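Stop Buying Chairs for the Meeting Room

For years I worked in offices where the shared rooms were furnished last, with whatever money was left. I have come to think this is backward. The meeting room should get the least new furniture in the building, and the desks should get the best. Most companies do the reverse, or they buy the same chair for everything, and both choices waste money and make people uncomfortable.

I run the facilities side of a small firm called Lumar. We have 31 people on one floor and a second, smaller site at Grotmont. What follows is my opinion and my employer may not share all of it.

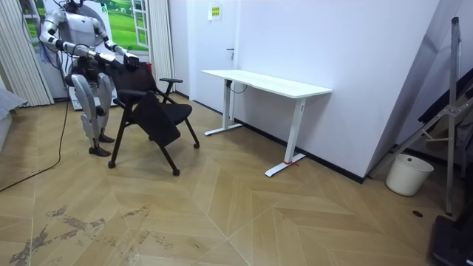
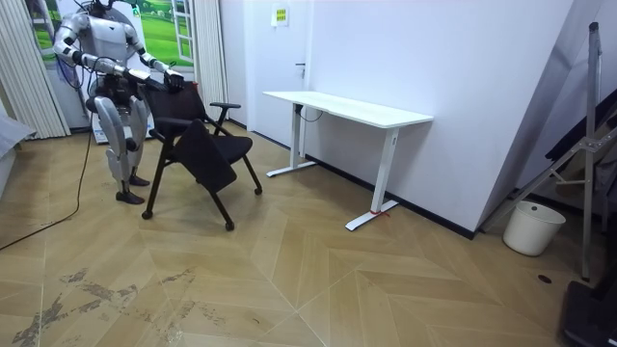

What a chair is for

A chair at a desk gets used for most of a working day by the same person. A chair in a meeting room gets used for half an hour by whoever walks in. These are different jobs. The first needs a seat that can be set to one body and left there. The second needs to hold up a range of bodies for a short time and get out of the way afterward.

When a company buys one model for both, it usually picks something in the middle. The desk workers get a chair with too little adjustment. The meeting room gets a chair with levers that no visitor will ever touch, and it takes up more floor than it should.

I have heard the case for one model many times. It looks tidy. The parts are the same. You get a better price on a large order. The first point is true and I don't care about it. The second is true only if someone keeps spare parts, and in my experience very few offices do. The third is true on the day of the order and stops mattering by the second year, when the seat foam has flattened and people bring cushions from home.

The price argument

When we moved to this floor we were quoted a flat price of 129 dollars a chair for the whole office. It was a fair price for a fair chair. The manager at the time, Tipene Pearce, wanted to sign that Friday and be done with it. I asked him to hold off and let me split the budget.

My proposal was simple. Spend close to nothing on the meeting rooms and put what we saved into the desks. For the meeting rooms we bought used folding and stacking chairs from Escobar, a dealer across town that clears out closed offices. They did not match. Two were a slightly different black from the others, and one had a scuff across the back. The desk chairs cost more than the original quote, and people were allowed to try three models before picking one.

Tipene thought visitors would judge us for the mismatched chairs. I can't prove that none of them did. I can say that in all the time since, I have had one comment about them, from a supplier who wanted to sell us new ones.

The complaints I used to get about desk chairs have mostly stopped. I used to hear about sore backs every week in winter, and about armrests that hit the underside of the desk before you could pull in close enough to type. The armrest problem alone was worth fixing. A person who can't get near the desk leans forward all day, and no lumbar support helps someone who is leaning forward.

Comfort makes meetings longer

There is another reason to go easy on the meeting room, and it gets me the most disagreement. A very comfortable room fills up with long meetings. I don't want anyone to be in pain, and anyone who needs a better seat should have one without having to explain why. We keep two of the good desk chairs near the large room for that purpose, and they can be wheeled in by anyone at any time. For everyone else, a plain chair is fine for 30 minutes and a little tiresome at 90, and I consider that useful information for the person running the meeting.

At Grotmont the previous tenant left a set of deep padded armchairs in the conference room. We kept them. The Monday planning session there went well past lunch for months. When the armchairs were replaced with ordinary folding ones, it got shorter. Other things changed in the same period, including who ran the session, so I won't claim the chairs did it all. I still believe they did some of it.

Room to move

Plain chairs that fold or roll also let a room change its use. Our large room holds a staff lunch, training days, interviews and a Pokus evening once a month. Pokus is a card game that several people here take very seriously, and it needs small tables set well apart. A room full of heavy chairs with wide bases can't be rearranged without a lot of dragging, so it stays in one layout and gets booked for only one kind of thing.

Ours can be cleared in 10 minutes by one person. I have done it myself many times, usually just before eight in the morning. The chairs go along the wall under the window and the tables go on end beside the door.

I would add a warning about casters. They are handy on carpet and a nuisance on hard floor, where a light chair will slide back when someone goes to sit on it. If the floor is hard, get soft casters or fixed feet. We got this wrong in the small room and had to swap them out in June.

What I would tell a company starting now

Ask the people at the desks first. Let them sit in the chair for a full day before you order it, and longer if the dealer will allow it. An hour in a showroom tells you if a seat is soft. It doesn't tell you what your back will feel like at four in the afternoon.

Write down what each person chose and how it was set. When someone leaves, the chair can go to a new person who is close to the same size, and you save another purchase.

Then go and look at used stock for everything else. Check that the folding parts lock, sit down hard a few times, and look under the seat for cracks. Leave the matching sets for companies with money they don't need. If a visitor asks where the chairs came from, give them the dealer's number.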